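Borside Hand-Held Gripper Kit, Model 1408

Hire, purchase and bench trial from Josthorpe Automation Supply

Product code: 1408
Availability: in stock, ships from Josthorpe
Trial period: 4 weeks

Overview

The Borside 1408 is a hand-held gripper with two fingers and a wide-angle camera. The operator holds it in the hand and does the task in the normal way, and the camera records what the fingers are doing. It is meant for laboratories and small workshops which want to compare finger shapes and camera positions before they decide on a complete arm.

We have sold this kit since November, and before we put it in the catalogue we tried it against the Tapia hand unit, which many of our customers already own. On this page we write what we found, also the points where the Borside was weaker.

How we compared them

Both units were used for the same small jobs: picking up clips and pegs, putting them into a pegboard, taking them out again, and moving small parts between a table and a rack. The operators changed units after every block of trials, so that one unit did not always get the tired hand. We ran 3000 grasps in total, divided equally between the two units.

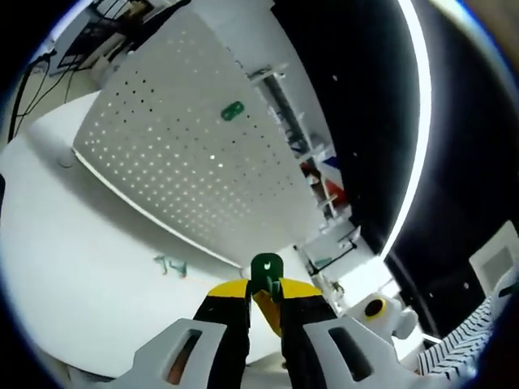

The biggest difference was at the finger tips. The Borside fingers stay parallel for longer when you squeeze the handle, and a small part does not turn so easily between them. With the Tapia unit our operators often had to open and grip a second time, especially when the part had a rounded side. On flat parts the two units were equal and we could not name a winner.

The grip force feels lighter on the Borside. Some operators liked this and some did not. If your people have large hands, we recommend that they try the handle before you order, because the distance to the trigger cannot be adjusted.

Camera

The lens supplied with the kit is a fisheye type. It shows both finger tips and also a large part of the work area, and this is useful when the operator is turning from one side of the bench to the other. The price for this is strong distortion. Straight edges become curved and the corners of the picture are dark. If your software expects a normal view, you must calibrate first. The calibration sheet is in the box, and one calibration takes less time than making a coffee.

The Tapia camera has a narrower view with less distortion, but in our trials it lost the target more often when the hand was coming in from the side. For close work at a pegboard we prefer the Borside lens. For reading labels or small marks at a distance, the Tapia is still the better choice.

Please take care with strip lights. A bright light inside the view can make the automatic exposure go too dark at the colour of the small parts. We had good results after we fixed the exposure by hand.

Mounting on an arm

The same finger set can be fitted on the Diller wrist adapter, so the fingers you tested by hand can later be used on the arm. The adapter is sold separately. It is fastened with 4 screws, and the key for them is included. Check the cable length before you drill anything. Our first cable was too short when the arm reached over the far side of the table, and we had to order again.

In the box

Hand unit with fingers fitted
Spare finger set
Fisheye camera with cable
Calibration sheet
Hex key and printed manual

Trial and returns

You can keep the trial kit for the full trial period. The finger pads are wearing parts and we do not charge for normal wear. Broken housings are charged at the list price. Please return the kit in its grey case with all cables, and write on the return form which tasks you have tried. We read these forms and use them to update this page.

Related items

Diller wrist adapter
Tapia hand unit, reconditioned
Borside finger pads, soft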